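Radstead Home & Rental Board > Floors > Carpet

Furniture dents in carpet, moving out end of the month, deposit is 700

gravyboat_lane
February 12, 2022

ok so. Lived here three years, wall to wall carpet in every room except kitchen and bath. Started moving stuff last night and every single thing left a dent. Bookcase is the worst, basically a trench. Couch has four craters. Lease says "normal wear excepted" but then the move out sheet has a line for "carpet indentations" with a blank next to it for a dollar amount??

Landlord company is Clundness if anyone has dealt with them. Deposit is 700 and I need all of it for the next place.

What I tried so far:
vacuum, did nothing
fingers, did nothing
a fork, pulled a loop out, stopped

Is the ice cube thing real or is that just something people repeat. Also do I have to do this for every piece or just the big stuff. The living room chairs have skinny little metal legs and I haven't even moved those yet, that's the room I care about because it's the first one you see when you walk in.

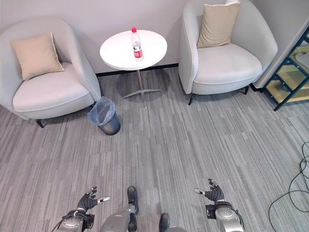
Re: Furniture dents in carpet
tallpaul_notpaul

Ice is real. I've done it in 2 apartments. Cube in each dent, let it melt all the way, leave it overnight, blot with a towel, then fluff with a spoon edge. NOT a fork lol

For a bookcase trench you need a row of cubes and a lot of patience. It came up maybe 80 percent for me the first time and I did it again the next night.

Re: Furniture dents in carpet
mrs_linoleum

Disagree on ice. Slow, and you get the pad wet, and if the pad is cheap it stays wet. Rented a place with Batotow carpet (the builder stuff, half the complexes in town put it in) and the ice dents came up but there was a smell for a week after. Steam iron and a damp white towel. Hold the iron OVER it, don't park it. Few seconds, lift, brush, repeat. Done in an evening.

Re: Furniture dents in carpet
tallpaul_notpaul

you are going to melt somebodys carpet. Most rental carpet is polyester or something close to it. Iron on polyester = shiny flat spot that never comes back and THAT is not normal wear

Re: Furniture dents in carpet
mrs_linoleum

Which is why there's a towel. And why I said hold it over. Done this for twenty years and haven't melted one.

Re: Furniture dents in carpet
gravyboat_lane

how do I tell what mine is made of? no label anywhere obviously

Re: Furniture dents in carpet
dustpan82

Pull a tuft from inside a closet, way at the back. People do a burn test over a sink, wool smells like burnt hair and goes to ash, synthetics melt to a hard bead. But in a rental I'd just assume synthetic. Low heat, test in the closet first.

Also to your other question, small legs are worse than big flat ones. All the weight on a tiny spot. A bookcase looks dramatic but it's shallow. Skinny legs go deep, so do those first and give them the most time.

Re: Furniture dents in carpet
northsidekeys

I used to do walk throughs, different company, not Clundness. Truth is I never charged for dents. Stains yes. Burns yes. Pet stuff absolutely. Dents I wrote down because the form had a line for it and that was it. You're stressing over the wrong thing imo. Look for drink rings and anything near the front door.

Re: Furniture dents in carpet
gravyboat_lane

good to know but the line is there and it has a dollar sign on it so I'm gonna stress

Re: Furniture dents in carpet
hank_of_yarn

Clundness charged us. November, two bedroom on the north side. 122 for "carpet restoration" and when I asked what got restored they said indentations and traffic lanes. I asked for the reciept and they never sent one. Sent a letter, got the 122 back, took forever. So northsidekeys may be right about their company but not this one.

TAKE PICTURES. of every room. furniture in, furniture out. Get the floor, get the walls, get the door frames. I had nothing from before and that's what made it drag out.

Re: Furniture dents in carpet
northsidekeys

Fair enough. And yes agree on pictures, and ask for the itemized list in writing. Lots of people just don't ask. Check what your state says about the deadline too, they usually only have so many days.

Re: Furniture dents in carpet
gravyboat_lane

Update. Did ice in the bedroom last night (bookcase) and it worked better than I thought? Trench is more of a ditch now. Doing round two tonight.

Tried the iron in the closet like dustpan82 said, lowest steam setting, damp towel. Didn't melt. Came up way faster than ice, like one minute per dent. So you're both right I guess, please stop fighting

Pictures of the rooms aren't all done. Haven't shifted the living room furniture yet.
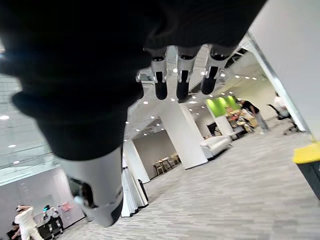 Gray carpet, white columns, white sofa

Still need hall, closet, both bedrooms. My phone is full so I'm dumping them onto a laptop as I go.

Re: Furniture dents in carpet
mrs_linoleum

Told you. Brush it while it's still warm, that's the part people skip.

Re: Furniture dents in carpet
tallpaul_notpaul

Closet carpet hasn't been walked on or had sun on it, so it's not the same as the middle of the room. Go slow is all I'm saying. Ice for the living room if it was me.

Re: Furniture dents in carpet
dustpan82

Take the wide ones from the doorway too, all four corners of each room. Close ups don't help if there's no wide shot to go with them. And email them to yourself so there's a date.

Re: Furniture dents in carpet
wu_street_renter

Jumping in, I'm over on Wu Street, same landlord, moving out in spring. Does any of this work if there's no pad under the carpet? Mine feels like it's glued right to the concrete. Dents don't even look like dents, more like flat shiny circles.

Re: Furniture dents in carpet
dustpan82

Glue down is different. Hardly any pile to lift. A little steam and a stiff brush, don't soak it, the glue can let go. Ice is a bad idea there, for once I'm with linoleum.

Re: Furniture dents in carpet
hank_of_yarn

For next time, both of you: put the wide plastic cups under the legs on day one. Couple bucks. Or just shove everything over an inch every few months. I know, I don't do it either

Re: Furniture dents in carpet
mrs_linoleum

Cups leave a bigger ring. Felt pads are no good on carpet either, they just slide. Move the furniture.

Re: Furniture dents in carpet
tallpaul_notpaul

cups spread the weight, ring is shallow, comes up with a vacuum. Have them under everything here.

Re: Furniture dents in carpet
gravyboat_lane

Ok last one for tonight. Bedroom done, 34 dents total in the place if I counted right, 8 left and they're all living room. Saving those for when the truck has come for the big stuff. Walk through is on the last day of the month at 9 am. Bringing the printed pics and a pen. Will post what they write on the line.

Re: Furniture dents in carpet
northsidekeys

Don't sign the sheet if the amount is still blank. Make them put a zero.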